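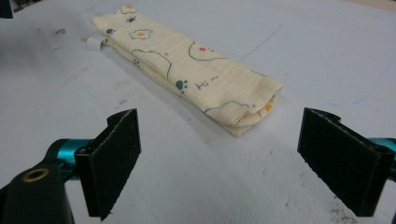
Figure 2. A folded patterned cloth of the household type discussed in Section 4.

4. What the drawer is for

Ask people what is in the kitchen drawer and they will tell you what ought to be in it. Our first round of interviews produced a picture of domestic order so complete that we briefly wondered whether we had been sent to the wrong town. Cloths were for drying. Cloths for best were kept apart from cloths for everyday. Then Gbeho asked to see the drawers, and the second round took a good deal longer.

The 49 households in Kpodo who let us look had cloths in three conditions, which we call working, resting and retired. A working cloth is one that is used and washed. A resting cloth is folded, clean and waiting for an occasion that its owner can describe in detail but has some trouble dating. A retired cloth has holes in it and is kept in case of a flood.

It is the resting cloths that concern us. Most were gifts, and most carried a printed pattern, often a cheerful one (Figure 2). Owners were quick to say that the pattern was not to their taste. They were slower to explain why the cloth had been kept flat and spotless through two house moves. One woman told Villa that hers was "too silly to use and too nice to cut up", and closed the drawer in a way that ended the interview.

Earlier writing on household linen treats such things as savings, put by against need. We doubt it. Savings are meant to be spent, and our respondents showed no sign of spending. When we asked what would have to happen before a resting cloth was put to work, the usual reply was a visitor, though visitors in Kpodo are by long custom handed whatever is hanging on the oven door.

Folding deserves a word. Long, narrow folds were favoured in older households and squares in newer ones, and each side held the other's method to be slovenly. In 5 homes both methods were in use in the same drawer, with a spoon or a ball of string laid between them as a border. We did not ask who had put it there. Gbeho, who was raised among squares, recused herself from coding this part of the material.

We returned in August to repeat the drawer visits. Of the resting cloths noted the first time, 4 had gone into use, all of them in one house, where the washing machine had broken down. The owner asked us to record that this was temporary.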